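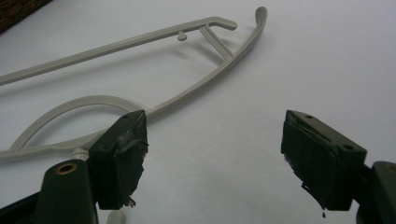
light gray plastic, on white

Off-grid & Rural Power > General > Is the co-op buyout worth it or do I stay on my own panels?

hollowbrook71
OK so I've been lurking here for ages and finally have a reason to post. We live out past Nirton, at the end of the line, except the line never got to us. It stops at the old grain store and there are 3 houses beyond that, ours being the last. We've run on panels and batteries since we moved in, with a generator for the gloomy weeks.

Now Sinex (they took over the co-op's territory, for anyone not local) wants to extend the line. They sent a letter saying our area counts as "served" already, which made me laugh out loud in the kitchen, and then on page two it says we can get an actual hookup for $1,954 per household if all of us sign by February. After that the price goes to "full cost of works", no figure given.

My husband says sign. I'm not so sure. We've put years into this setup and I kind of like not getting a bill. But the batteries are getting tired and I dread pricing new ones. What would you do?

gravelpit_gus
Sign it. I don't even need to read the rest. A line extension at that price is a gift. I got quoted so much more than that on my place I thought they'd added my phone number in by mistake. You can keep your panels and have the line for backup.

mossyfender
Hang on Gus, "keep your panels" depends a lot on what Sinex allows. Over in Irach they made people put in a transfer switch and have it inspected before they'd connect anything, and the inspection fee came out of the homeowner's pocket. Read the small print, hollowbrook. Is there a monthly minimum?

hollowbrook71
There is! I had to dig the letter back out from under the Christmas cards. It's called a "rural availability charge" and it's payable whether you use any power or not. It doesn't say how much, it says "as per current schedule", and the schedule wasn't in the envelope. Naturally.

mossyfender
Yeah. Get that schedule before you do anything else. 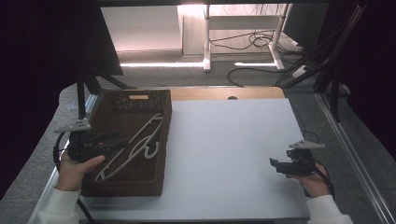 And ask how long the charge is fixed for. My sister-in-law signed up for something similar and it went up twice before she'd even had her meter put in. I'm not anti-grid by the way, I'm on it myself, I just don't like signing for a number I can't see.

tallowcreek
Different angle. How reliable is the line that ends at the grain store? I'm on a long rural feeder out of Carbone and we lose power every time the wind gets up. Being the last house on a long line is a pretty rough spot to be in. When a branch comes down, the town gets fixed first, then the bigger farms, and then you, maybe, tomorrow. If I had a working battery bank I'd hang onto it with both hands.

gravelpit_gus
That's one feeder though. Mine's been fine. Two outages this year and both were over by supper.

tallowcreek
Gus you live half a mile from the substation lol

gravelpit_gus
A mile and a half, thank you very much.

hollowbrook71
Ha! I did ask our neighbor, who can see the grain store from her porch, and she says the yard light there goes out "now and again", and she is a woman of few words so that could mean anything. I'm going to see if Sinex will give me outage records. Do they have to?

pennywhistle_k
I used to do office work for a power co-op (a different one, long gone). Where I was, we gave out feeder outage history to anyone who asked in writing. Whether Sinex will, I couldn't tell you, but ask in writing and keep a copy. Phone calls just vanish.

On the "served" business - that used to drive me up the wall. We'd mark a whole road as served once there was a live pole anywhere on it. There was a map on the wall with every road colored in, and I had people calling who were still filling lamps. It looks great in a yearly report. Don't read anything into that word, but DO mention it if you end up arguing about cost, since they've told you on paper that you're already covered.

hollowbrook71
Oh, I like that very much. So if we're served, why are we paying to be served?

pennywhistle_k
Exactly what I'd put in the letter. Be nicer about it than I would be.

drybatterydave
Coming at this from the battery side. What have you got in there now, lead acid? If so they're probably due whatever you decide, and you should price that properly before comparing. I swapped mine for lithium and I run the generator maybe a quarter as much. It hurt to pay for, no question. But I'd still take that over a monthly charge that never ends.

gravelpit_gus
And when the inverter dies?

drybatterydave
Then I buy an inverter. When your bill goes up, what do you buy?

mossyfender
Boys.

One more thing for hollowbrook, it says all of you have to sign. What do the other two houses want? If one of them is dead against it you might be worrying over nothing.

hollowbrook71
The porch neighbor is a yes, she's had it with hauling fuel. The middle house is only used in summer and we haven't been able to get hold of them. The batteries are lead acid, Dave, and yes they're old, I've been topping them up and hoping.

I've written to Sinex asking for the charge schedule, the outage history and what they require for the transfer switch. Posted it this morning, 24/12/2020, so I'm not expecting anyone to leap on it. Will update when I hear back.

tallowcreek
Good list. I'd add who owns the poles on your side of the road. We got stuck with one that way and it leans.

hollowbrook71
Ugh, I've already sealed and sent it! Second letter then.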